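Category: Furniture | Office and home

We use cookies to remember your settings. By staying on this site you accept them.

Writing desk

A writing desk is a table made for reading, writing and other work done while sitting. It differs from a dining table mostly in its depth and in the place it leaves for the knees. Many desks have drawers, but a plain top on legs is also called a desk in everyday language.

Early desks were often only sloped boxes, which the owner put on any table. They held paper, ink and pens, and could be locked. Later the box and the table became one piece. In the river town of Surkham, joiners made a narrow type with a folding top, known locally as the Surkham flap -- it was sold mainly to clerks who rented small rooms. A sales book from the Villanueva workshop lists 396 of them, with 101 marked as painted.

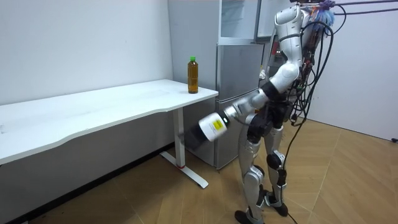

A white desk in a small room.

Painted desks were for a long time considered cheaper than desks with a visible grain, as paint could hide wood of mixed quality. This opinion changed slowly. White became common in schools and offices, where it made dark rooms look brighter, although ink marks were easier to notice on it. The Nodton school board ordered 1008 white desks in one October and asked that all corners be rounded.

The furniture historian Josphat Okoth divides desks into "closed" and "open" types. In closed desks the work can be shut away at the end of the day; in open desks it stays on the top. His study of the Mondau collection describes 40 desks, and most of them are closed. Other writers find this division too simple -- many desks with a flap were probably never shut.

See also: Bureau, Lectern, School furniture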